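# Interlocks, counterweights and the four-drawer lateral file

Keabetswe Chauke has been the engineer responsible for steel storage at Gendora since the company moved its cabinet line to Hurnodbridge. The Tanui lateral file, in two-, three- and four-drawer heights, is her design apart from the lock, which is bought in. We spoke on 19th June, mostly on the subject of drawers: how they are hung, what stops two of them from opening together, and why a cabinet that passed every test in the plant was still coming back from customers.

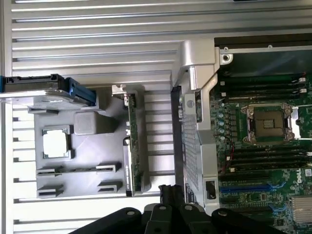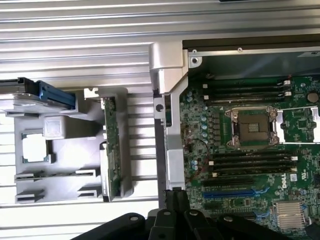
Gray molded tray on a grooved metal surface; in the second picture, with an opened computer chassis.

Chauke starts with the case. The Tanui is a welded steel shell with a separate base pan and a full-width top cap. The four-drawer unit is 36 inches wide and 18 5/8 inches deep without pulls. Earlier versions had the base welded in with everything else.

"You can make a stiffer box if you weld the base," she says. "You can also make a box that's twisted and stays twisted. The fixture holds it square, you take it out, it cools, and one corner comes up. After that the levelers can't fix it. They only move the twist to a different corner."

The base pan now bolts in after the shell has been painted. There are eight bolts with slotted holes at the rear pair. An assembler sets the shell on a flat plate, checks both diagonals across the drawer opening, and tightens from the front to the back. If the diagonals differ by more than 1/16 inch, the bolts are loosened and the shell is reset.

Squareness matters mostly on account of the slides. A lateral drawer is wide and shallow, the reverse of a vertical file, and the two slides sit a yard apart with nothing joining them except the drawer itself. When the case is out of square, one slide leads the other. The user feels it as a drawer that has to be pushed on one side.

"We call it racking. Customers call it sticking," Chauke says. "They push harder on the side that's behind, and the slide on the other side takes a side load it was never meant to take. The ball retainer creeps. After a few months the drawer stops half an inch short of closed, and then the interlock doesn't reset, and now none of the other drawers will open. So the phone call is about a lock. The lock is fine."

She had the service records open during our conversation. For the last full year to November there were 1,814 service calls on Tanui cabinets, all heights together, and 1,356 of those were logged by the dealer as a lock or key problem. She does not accept the second number as a count of lock failures.

"The form has a box for lock and a box for drawer. If a drawer won't open, a person checks lock. I would check lock too. We pulled the parts that came back with those calls and most of the cylinders turned freely."

The form has been changed. It now asks whether any other drawer is fully closed, and whether the cabinet rocks when pressed at the front left corner.

## The interlock

The interlock on the Tanui is a vertical rod in the right rear of the case with a cam at each drawer. Opening a drawer lifts the rod by the height of one cam, and this brings a stop in front of the catch on every other drawer. Closing the drawer lets the rod fall.

The word "fall" is where most of the redesign went. The first rod depended on gravity alone. In the two-drawer height the rod was short and light, and paint overspray in the guides was enough to hold it up.

"You can mask the guides before paint," says Chauke. "We did, and it worked whenever the masking was on straight. I don't like a fix that depends on tape."

The guides were changed to snap-in acetal bushings fitted after painting, and a light return spring was added at the top of the rod. I asked whether a spring brought its own problem, in that it has to be overcome each time a drawer is pulled. She said that it does, and that the added pull was measurable at the handle but small against the friction of a loaded drawer. It is more noticeable on an empty cabinet in a showroom. Two dealers have remarked on it.

Pieter Steyn, who runs the test room and joined us for the second half of the conversation, said the spring had changed what he tests for. Formerly the interlock was cycled with the case level. He now shims one rear corner by 1/4 inch and repeats the cycle, then moves the shim to the other rear corner and repeats it again.

"Floors aren't level," Steyn says. "Carpet tile over raised floor, there's always a panel that's proud. If you only test level you're testing the plate."

He also tests what happens when a user pulls two drawers at the same moment, one with each hand. The result depends on which cam arrives first. In the old design it was possible to get both drawers out by 2 inches before either catch engaged, and then both were stuck. The cam profile was made steeper at the start of travel, so that the rod completes most of its lift in the first 3/8 inch of drawer movement. Both drawers can still be started together if the pull is perfectly even. Steyn has managed it, and he has asked for the cam to be looked at once more.

## Counterweight

A four-drawer lateral with a full top drawer extended is the load case that sets the counterweight. The Tanui carries its weight as steel plates clipped to the back of the base pan. On the four-drawer unit the plates come to 98 pounds.

Freight dominates every discussion of that number. Chauke has been asked repeatedly whether the interlock makes the weight unnecessary, given that only one drawer can be out at a time. Her answer is that the calculation already assumes one drawer.

"It's one drawer, full, at full extension, and somebody leaning on it with a hand while they look for a folder. The three below it are empty. People fill cabinets from the top. They fill the drawer they can reach without bending, so for the first weeks the cabinet has the worst distribution it will ever have."

A shorter slide would allow less weight. Gendora looked at one that stopped 3 inches short of full extension. Folders hung side to side were still reachable. Folders hung front to back were hard to read in the last position, and the sample was dropped.

The plates ship installed. For a time they were packed in a separate carton, to keep the cabinet carton within what two people could carry up a stairway, and the installer was expected to clip them in. Chauke regards this as the one real mistake in the program.

"We found cabinets in use with no plates. The carton was in a closet, or it had been sent back as a wrong item. There was a label inside the base. You can't see a label inside the base once the cabinet is up against a wall."

Ganged cabinets are treated the same way as single ones. Bolting two units side to side or back to back adds stability, but the bolts are a field item and the plant has no way of knowing whether they went in. All units leave with full weight.

## Slides

The slides come from Heseck, in a three-member ball-bearing type with a steel retainer. Chauke specified the steel retainer over a molded one after looking at returned parts. Molded retainers ran more quietly when new. Under side load they cracked at the window nearest the front, and the balls gathered at one end.

There is a trade in the finish of the slide as well. Zinc plating with a clear passivate is the standard. A black finish was offered for the dark case colors and withdrawn when the first lots wore through to bright metal along the ball track, where it shows each time the drawer is open.

Drawer bodies are 22-gauge steel with a hemmed top edge. The hang rail for folders is now part of that hem. On the previous model it was a clip-on aluminum extrusion, and the clips were lost whenever someone changed from letter to legal. The hem gives up adjustability: front-to-back filing needs a crossbar, two of which are supplied in the bottom drawer.

"In a bag, taped to the floor of the drawer," Chauke says. "It used to be loose. It went under the drawer during shipping and jammed the slide."

I asked what inspection is done on finished cabinets. Steyn said that each unit has every drawer opened and closed once, with the interlock tried against each, and that 7 units from each production lot go to the test room for loading. Those are loaded with bundled paper. Steel blocks were used before, but a block sits low in the drawer and stays put, while hanging paper swings against the front as the drawer stops.

The remaining item on her list is the leveler. The Tanui has four, at 3/8-inch thread, reached from inside the base with the bottom drawer removed. Removing the bottom drawer means releasing two levers at once and lifting, with the interlock rod held down by hand on the right side. The instruction sheet covers this in two drawings.

"An installer with thirty cabinets to set is not going to take out thirty bottom drawers," she says. "He's going to slide a piece of cardboard under the low corner. I've seen it on every site I've been to."

A base pan with access holes at the front, so that the front pair can be turned with a screwdriver through the gap under the bottom drawer, is in tooling now. The rear pair will stay as they are. Most of the correction needed on a lateral file is front to back, she says, and raising the front slightly also helps the drawers stay shut. The new pan uses the same eight bolts and will fit the cases already in the field. Dealers will be able to order it as a service part, without plates, for cabinets where the old plates can be moved across.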